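About Camenzind Stockworks

Welcome, and thanks for stopping by! Camenzind Stockworks is a small shop that repairs and refinishes antique rifle and shotgun stocks, and if you've found your way to this page there's a fair chance you have an old gun in the closet with a crack running through the wrist or a chip gone from the toe. You're in good company. Most of our customers start out with a story about a grandfather, and we're always happy to hear it (put the coffee on first, because we'll probably tell you one back).

The shop was started by Eckhard Harms, who learned to checker walnut at his kitchen table in Grosside and spoiled a good many blanks before he made one he was willing to show anybody. His first paying job was a side-by-side with a stock broken clean in 2, and he kept the customer waiting most of a winter while he worked out how to pin it. The customer came back with another gun the next fall, so he must have done something right. Vusumuzi Visser joined a few years later, first to help with finishing and then, before long, to take over nearly all of the inletting, which he is better at than Eckhard and has been told so many times.

We now have 12 benches' worth of tools crammed into a shop built for far fewer, and more than 500 stocks have gone back to their owners. Rubbed oil is still our favorite finish – it takes weeks, and we know that's a long time to be without your rifle, but we think it suits an old piece of wood better than anything sprayed on.

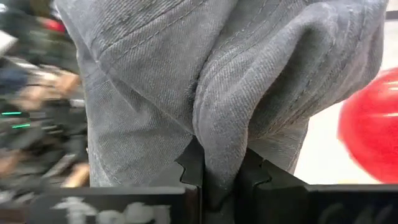 Grey denim, with its rows of topstitching

We take in everything from .22 plinkers to big muzzleloaders, and we don't turn up our noses at a plain hardware-store gun. If it matters to you, it's worth fixing. We do not work on barrels or actions, and we'll gladly point you to a gunsmith who does.

Visitors are welcome at our shop in Woditz, though please call ahead so one of us can be out front to meet you. Guns should come in unloaded and cased, with the bolt out or the action open. If you're too far away to drive, write to us with a few words on the make and the damage and we'll send you our shipping instructions and an honest estimate.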